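Grippers and Motion Control > End effectors
Thread: Stock white fingers vs. soft tips for cloth - numbers and questions

torque_ledger
I am trying to settle on fingers for a two-arm folding cell and would like opinions before I order more parts. Work surface is black cloth over a table. The garments are thin knits and a few shirts. Candidates so far:

1. Stock white parallel fingers, hard plastic.
2. The Neltel soft tips, which slip over the ends.
3. Rosska narrow fingers, steel, 32 mm long.

Same arms, same controller, same grip current for all three. I ran 200 edge pinches with each of the first two. The stock fingers missed or dropped 28. The Neltel tips did better on a single layer but tended to take the cloth underneath along with the hem. I have not mounted the Rosska set.

kvant_b
What counts as a miss? If the pinch closes on nothing, that is a position error and has very little to do with the fingers. If it closes on fabric and then slides out during the lift, that is friction. You need two columns.

torque_ledger
Fair point. I logged them as one. The log has 2,124 rows including the warm-up runs, so I can go back and split it, but it will take an evening.

kvant_b
Do that before you buy anything. My guess is that most of the 28 are height error. Two arms never agree on where the table is.

hemline
Can you post what the cameras give you? Overhead and wrist, if you have both. Half of these threads end up being a lighting problem.

torque_ledger
Overhead, wrist, overhead. 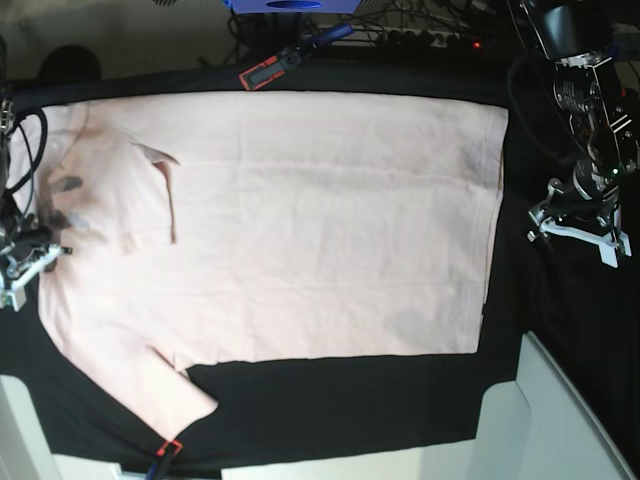
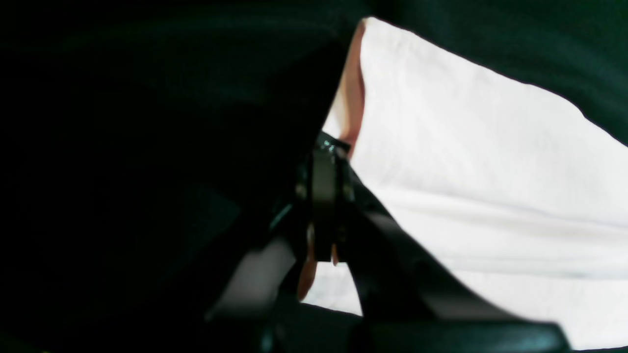
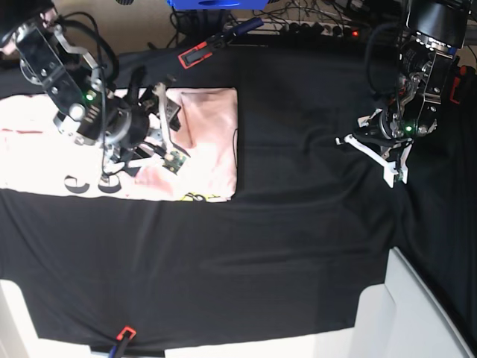 Pink garments on black cloth in the two overhead views; the middle one is the wrist view, with white fabric behind the gripper.

hemline
The overhead contrast is fine. Pink on black gives you a hard outline and any threshold will find it. The wrist view is the weak one. The left half is close to black, and the mechanism covers a good part of what remains. If your final approach relies on that camera, you are working from a small patch of fabric between the tip and the linkage.

torque_ledger
It does rely on it, for the last bit of travel. Exposure is on auto.

hemline
Lock it. With that much dark in view, auto will hunt every time the white fabric moves in or out. Set it for the fabric and let the rest go to black.

marl_32
I disagree about locking it. I ran locked exposure on a Wandau wrist module for months and had to redo the value for every garment color. Auto with a metering window on the fingertips worked better, if the driver supports it.

hemline
If the driver supports it. Most of the small modules do not, or they accept the setting and ignore it.

marl_32
Mine accepted it and it had an effect. I did have to set the window again after each power cycle.

kvant_b
Back to the fingers. I would skip the steel ones for this. Narrow steel tips on a knit will snag sooner or later, and with the table directly underneath you have no compliance at all. A height error that a soft tip absorbs will trip the current limit on steel.

pinch_point
Counterpoint: I use the Rosska fingers on woven shirts and have not had a snag. They get under a collar or a placket where wide fingers just push the fabric away. For T-shirts I would agree with you.

kvant_b
Woven, yes. The original post said thin knits.

pinch_point
It also said shirts.

torque_ledger
Mixed, mostly knits. Could I run different fingers on each arm? One side does the edge pinch, the other mostly holds and drags.

pinch_point
You can, but then your fold routine is no longer symmetric and you need a separate tool offset per side. Check that your controller keeps two. The Pavlović board I had stored only one and applied it to both arms without a warning. I found that out at 2 mm above the table.

torque_ledger
Mine keeps two. I checked the config file.

hemline
What about the cloth getting picked up with the hem? Is it fixed at both edges?

torque_ledger
Clamped top and bottom, open at the sides. It still lifts in the center if the soft tips press too far.

hemline
Then raise the pinch height by half a millimeter and run the soft tips again. A stiffer cloth would help too - felt, or something with a rubber back.

marl_32
Not felt. The fibers end up on the tips and the grip changes over a few hundred cycles.

torque_ledger
Split the log. Of the 28, 19 closed on nothing and nine slid out on the lift. So kvant_b was mostly right. I will redo the height calibration on both arms, lock the wrist exposure, and repeat the 200 with each finger type. Rosska set goes on after that, one arm only.

pinch_point
Post the slide-outs separately for shirts and knits when you have them.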